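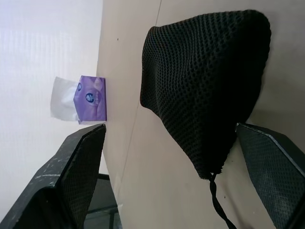 Ticket 126: drawstring bag, cord won't hold
Opened: February 6, 2026
Product: black mesh drawstring bag, Ulalar
Status: open

Problem as reported: the neck gathers fine, then loosens as soon as the bag is picked up by the cord. Customer says it did this from day one.

I doubt the "from day one" part. Nearly every slipping cord I get sent has been through a hot dryer first. Asked. Customer says never washed. Fine, noted.

Step 1. Pulled the cord snug by hand and let go. Neck stayed bunched on the table, which proves very little with no weight in the bag.

Step 2. Put a steel cup in and lifted by the cord. Neck opened after 5 lifts. So the complaint holds up, at least with a load.

Step 3. The product page says to "condition" the cord by pulling it through 40 times. I don't believe in conditioning a cord, but I did it. No change that I could feel.

Step 4. Tied an overhand knot close to the neck. Held for 60 lifts. That's a knot doing the work, so I'm not calling it a fix.

Step 5. Looked for a spare toggle to try in place of the knot. The black face mask has a small one on its ear loop cord. The Cutmont replacement pack claims to fit "all cords," a claim I'd like to see tested by anyone other than Cutmont.
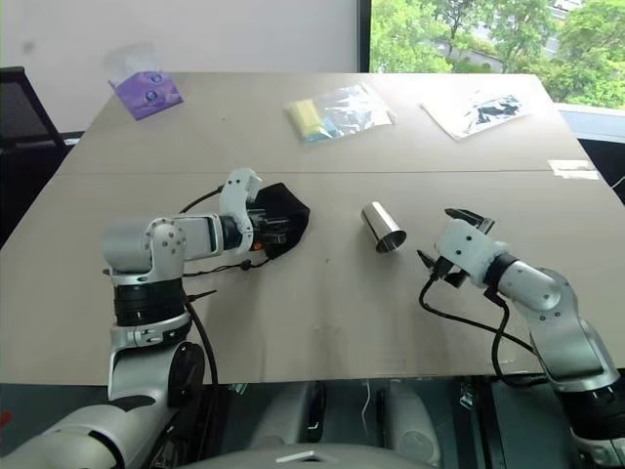
Reply from Ultent:
Don't bother with the mask toggle. Those are made for thin ear loops, and a bag cord will either jam in it or chew up the spring. I bought a plain cord lock at Meijer in June for a bag with the same trouble and it hasn't slipped yet. Get the kind with one hole and run both ends through together.

Reply from support:
One bag that hasn't slipped yet isn't much to go on, and I don't know what you carry in yours. I'll still try it, same cup, same lifts, no knot. If the neck opens again I'm recommending a refund and skipping the replacement, which would come with the same cord. Leaving this open until the lock gets here.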